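Getting sticky labels off jars (and other jar business)

I save every jar. Jam, pickles, mustard, the tall skinny ones olives come in... there are 58 of them on the shelf over my washer right now and my husband has opinions about it! So I've had plenty of practice with labels.

Start with the easy way. Fill the sink with hot water and a good squirt of dish soap, fill the jars too so they don't bob around, and walk away for 15 minutes. Most paper labels slide right off.
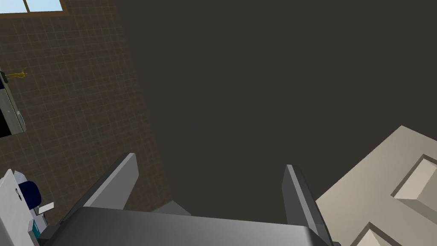
If there's gummy stuff left behind, mix equal parts baking soda and cooking oil into a paste, smear it on and leave it until after lunch. Then rub with an old washcloth and wash with more soap than you think you need, the oil hangs on. My neighbor Mechthild uses peanut butter, which works fine but now your jar smells like peanut butter.

Plastic labels are another story. I warm those with the hair dryer on high and peel slowly from one corner. Keep it moving, and don't do this on a jar that's just come out of the fridge.

Smelly lids

Pickle lids are the worst. Wash them, dry them, and set them on a sunny windowsill for a day or two, inside facing up. A lid that still smells of dill after that goes on the jar for nails and screws (I have three of those).

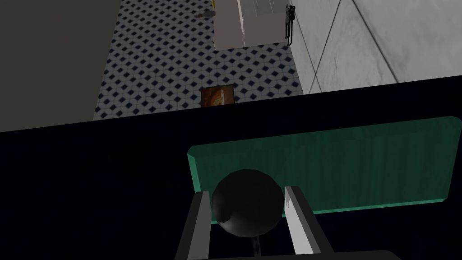 Storing them

Keep the lids off! A closed empty jar gets that stale smell. I put all my lids in a shoebox, big ones at the back, and stand the jars upside down on a clean dish towel so dust stays out.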